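The Sponge Shelf: Sky Corner Gallery

Sponges are my favorite thing to tidy – they're light, they're bright, and they look so cheerful once they have a shelf of their own! I've been adding to this gallery since February, and the sky corner gets more messages than any other page. Neelam Thakur is especially fond of the little yellow shelf, and so am I.
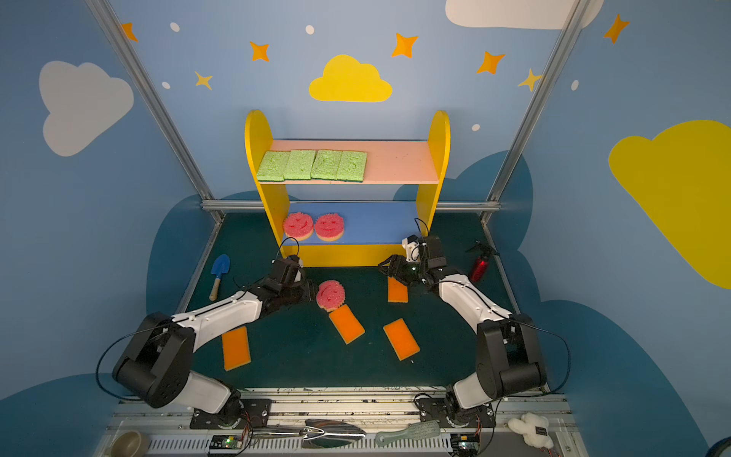
Green sponges on the pink board, pink smileys on the blue one, and orange still to be picked up.

I love how the green looks against that pink, and those smiley faces get me every time. The blue walls with their clouds and orange stars make it even better. Soledad Robles wrote to say the orange ones should go on the bottom board next to the smileys, and I think she's right (a bit of a squeeze, but worth trying!).

More shelves in gallery 14 – buttons and yarn, mostly.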